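# Email Subject Lines and Repeat Orders at a Small Homewares Shop

Project report, Marketing Practice module
Faizal Wuisan and Kamarul Liew

## Background

Hasby is an online shop that sells table linens, trays and serving dishes. It has one owner and one part-time packer. The owner sends a newsletter every two weeks through a mailing service called Laltari. When we started, the list had 2,677 addresses on it, most of them collected at checkout.

The owner told us that the newsletter used to bring in a steady number of repeat orders and that this had dropped off over the past year. She had not changed the layout or the products much. She asked us to look at the subject lines first, as that was the part she found hardest to write and usually left until last.

Our question was whether the wording of the subject line made a difference to how many past customers placed another order within a week of the email. We did not look at new customers, and we did not look at social media, which Hasby hardly uses.

## What we did

We agreed on three types of subject line with the owner:

- **Plain.** Names the product and nothing else, for example "New cotton table runners."
- **Question.** Asks the reader something, for example "Who is coming to dinner?"
- **Deadline.** Mentions an end date for an offer, for example "Free shipping until Sunday night."

The list was split at random inside Laltari, so each group got the same email body with a different subject line. The deadline group and the other groups all received the same offer. The only difference was whether the offer was mentioned before the email was opened. We repeated this for every newsletter during the project, and the groups were shuffled each time so that no customer always got the same type.

Kamarul set up the groups and exported the results. Faizal wrote the subject lines and kept the record of orders, which came out of the shop system as a separate file and had to be matched by hand. Matching took much longer than planned. Some customers order with one address and subscribe with another, and we left those out when we could not be sure.

We also wrote to 60 past customers and asked if they would answer a few questions by phone or email. Of these, 20 replied.

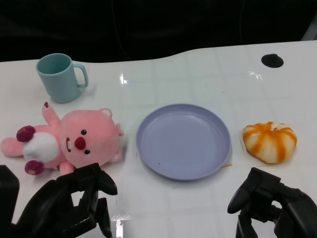 Product photos were the second thing the owner asked us to look into, after we had already started on the subject lines. Several customers had written to her that the linens looked different at home from how they looked in the newsletter. Most of her photos are taken on shiny surfaces under ceiling lights, and that causes trouble. On a glossy white tabletop the lights come back as bright spots, and a faint pattern such as a grid of light gray lines can still show through and compete with the weave of a cloth. We suggested a matte backdrop and light from a window at the side. She tried this for the July newsletter, but we kept that issue out of our comparison so that the change of photos would not get mixed up with the change of subject line.

## Results

The deadline subject lines were opened most often. This was the case for every newsletter except the first, when the question type came out ahead by a small margin.

Orders told a different story. The plain subject lines brought in the most repeat orders, even though fewer people opened those emails. The deadline group came second. The question group was last each time, including the time it had the most opens.

Unsubscribes were low in all the groups. They were a little higher in the deadline group, but the difference was too small for us to say anything about it.

From the customer replies:

- Almost all said they decide whether to open an email from the sender name before they read the subject.
- Several said they keep shop emails unopened until they need something, then search the inbox by product. This may help explain why the plain type did well, as the product name is in the subject and can be found.
- Two mentioned Lisell, a larger shop, as one that sends too many deadline emails. One of them said she now ignores any email with a date in the subject.
- Only one person remembered a Hasby subject line, and it was from before our project.

## Problems

Open numbers are not fully reliable. Some mail programs load images automatically and count as an open when no person has looked at the message. We used opens only to compare groups with each other.

The people who answered our questions are probably the ones who like the shop. We had no good way to reach customers who had stopped reading.

We planned to compare our results with those of a second shop, Hutapea, which sells kitchen goods and had agreed to share its figures. They changed mailing services partway through and the older data could not be exported in time.

## Recommendations to the owner

1. Use plain subject lines with the product name for regular newsletters.
2. Save deadlines for offers that really end, and do not use them two issues in a row.
3. Drop the question type.
4. Keep the sender name as "Hasby" and do not add a first name to it.
5. Ask at checkout whether the order address is also the one the customer wants for email. This would make the matching easier for whoever does it next.

The owner has started on the first two. The checkout question needs a change to the shop system, and she is waiting for a price on that.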